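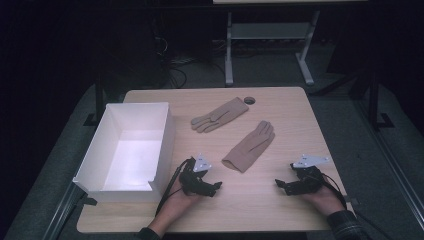
Bench with gloves and open box.

Small-batch ginger beer: can two students make one worth drinking?
Project report, 2 July 2023 module hand-in
Submitted July 2, 2023

How I got into this

I picked drinks for my project mostly because I'd had a bottle of Tumden ginger beer at a street market last October and couldn't stop thinking about it. It was cloudy, properly fiery and not very sweet, and it made the stuff I'd grown up with taste like melted ice lollies. Tumden is a tiny brewery (one room and a yard, as far as I can tell) and they only sell it in the autumn. So my question was a selfish one: could I make something like it in a college kitchen, on a student budget, and would anyone other than me want to drink it?

My project partner did the costings and I did the brewing, so that's the part I'm writing up. The costings are in the other report.

The recipe

I started with a ginger bug, which is grated ginger, sugar and water left in a jar and fed every day until it fizzes. My first one went slimy and smelled of old socks. I'd kept it on the windowsill, where it baked all afternoon and froze all night. The second lived on top of the fridge and was much happier!

For the main brew I made 3 batches, all with the same bug, the same lemons and the same amount of water. The only thing I changed was the ginger. Batch A had it grated raw, batch B had it simmered first, and batch C was half and half. I got the ginger from Girport, the wholesaler near the bus station, who will sell you a small bag if you ask nicely and turn up before lunch.

Each batch was bottled in swing-top bottles and left at room temperature for two days, then moved to the fridge. I opened one bottle from each every morning to let the pressure out and have a sniff. I would have a sip too, if I'm being truthful, so the volumes at the end were a bit lower than planned.

What went wrong

Sugar. I weighed it on the kitchen scales for batch A and then used a cup for batch B when the scales were being borrowed, and I'm fairly sure the cup was generous. Batch B came out sweeter and a lot livelier than the others, and I can't say how much of that was the simmering and how much was me. I should have waited for the scales.

I also bought the wrong labels. They were paper ones from Emex and they slid straight off as soon as the bottles got damp in the fridge, so for one evening I had a shelf of bottles and only a vague memory of which was which. I sorted them out by colour (B was darker) and wrote on the rest with a paint pen. Use a paint pen from the start.

The tasting

We ran the tasting in the student café, with small paper cups and a score sheet asking for heat, sweetness, fizz and "would you buy this". I put a shop-bought one in as well, the Ramanauskas traditional, so that people had something to compare ours with. Cups were marked with symbols so no one knew what they were getting.

Batch C was the favourite, which surprised me, as I'd have put money on A. People liked that it was hot at the back of the throat without being harsh. A split the room completely. One sheet just said "ow" in the comments box and gave it top marks. B was called "nice" a great deal, and came last on the buying question all the same. The shop one did well on fizz, and ours couldn't match it there.

What I'd do next

If I carried on with this I'd make C again with the sugar weighed properly, and leave some bottles a day longer to see if the fizz catches up. I'd also try it with lime. Our budget for the whole thing was £200 and we didn't spend all of it, so there was room for another round if I hadn't lost a fortnight to the first bug.

I wrote to Tumden near the end to ask whether they simmer their ginger. They sent a very friendly reply and didn't tell me.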